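Chapter 4
What a Price Is Made Of

I bought my first real hat in October of my sophomore year, and I paid way too much for it. I was 20, I had a part-time job shelving books, and the little store on Lucero Street had a sign in the window that said LAST ONES. They were not the last ones. I walked by a month later and the same sign was up, with the same hats under it, and a price that had dropped by a third. I was mad for a week, and then I signed up for an economics class, so I guess you could say I got my money's worth.

This chapter is about prices: where they come from, what gets packed into them, and why two people can look at the same tag and see two completely different numbers. We spent Chapter 3 on supply and demand curves, and if you're like most of my students you can now draw them in your sleep. Good! Keep them handy. But a curve doesn't tell you who got paid along the way, and that's where I'd like to start.
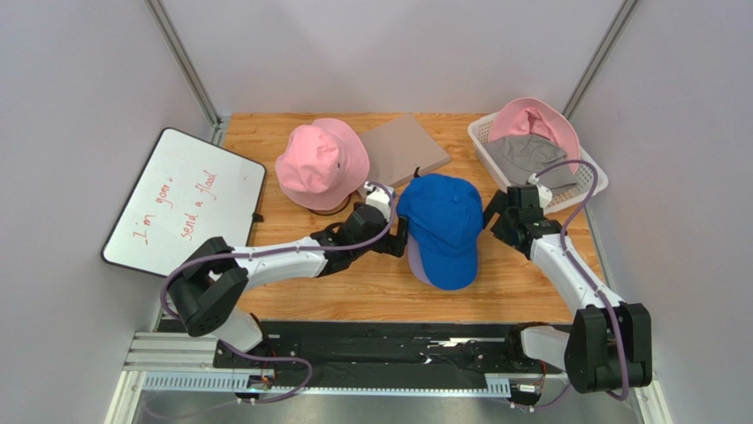

Economists like to split a price into layers. At the bottom is what it costs to make one more of the thing – the fabric, the thread, the hour somebody spent at a sewing machine. We call that marginal cost, and you'll be seeing a lot of it. On top of that go shipping, rent, the store's lights, the designer's salary, and whatever is left over for the owner. Take something as ordinary as a blue baseball cap. The fabric for one more cap may be a small slice of what you pay at the register, and the slice for the brim is smaller still. Most of the tag is made up of things you can't hold in your hand.

My old office mate Vicente Orellana used to run this as a game on the first day of class. He'd name a product, everybody would write down what they thought it cost to make, and then he'd read off the guesses (he never told us the real answer until the end of the hour, which drove people nuts). The guesses were always all over the place. One year a student named Gavin MacRitchie guessed higher than the retail price, and when Vicente asked him how the company stayed in business, he said, "Volume."

Gavin's answer gets a laugh, but it's worth a closer look. Suppose the Mitlow Hat Company spends $2,491 a month on rent and equipment before it sews a single hat, and each hat then costs $20 in materials and labor. If Mitlow sells hats at $30, every sale brings in $10 to put toward the fixed costs. Sell enough of them and the rent is covered. Now suppose it sells them at $18. Every sale loses $2, and selling more only makes the hole deeper.

So before you read Section 4.1, try this. Pick one thing you bought this week and write down its price. Under that, write your best guess for each layer: materials, labor, getting it to the store, the store itself, and profit. Hang on to the page – we'll come back to it in Section 4.3, after we've talked about markups.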